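Can a robot arm fit memory and processors on a repair bench yet?

Houda Abou Zeid
Vestia Community Help – Workshop and Household Automation

Our charity workshop refurbishes donated desktop computers and passed on 843 of them last year. The trustees have asked whether a robot arm could take over the fitting of memory and processors, leaving staff free for testing. A supplier has offered us a Durard arm on trial from February. We would be grateful for advice from members who have tried such work. Is the technology ready, or should we wait?

Samah Shawky

In our experience it is ready only in part. We ran a comparable trial at Lahlou for 200 hours. The arm moved boards between trays reliably and drove screws well. Memory was harder. The module must enter the slot squarely and then take firm pressure, and boards from different makers place their slots differently. Each new layout required fresh teaching by a member of staff.

Processors should remain with a person for the present. A bent contact in the socket will usually cost you the board – and donated boards are rarely easy to replace. I would advise accepting the trial, but limiting it to one board model and keeping a written record of every stoppage.

Karim Ait Brahim

No. They cannot fold a towel properly, so I would not trust one with a computer. Buy a better screwdriver.

Yasmine Shehata

I agree with Samah Shawky on processors. Please also ask the supplier who pays for damaged boards during the trial. Our agreement with Skekevska did not say, and the matter took months to settle.

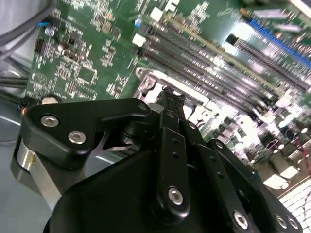

Page last changed: February, 09:12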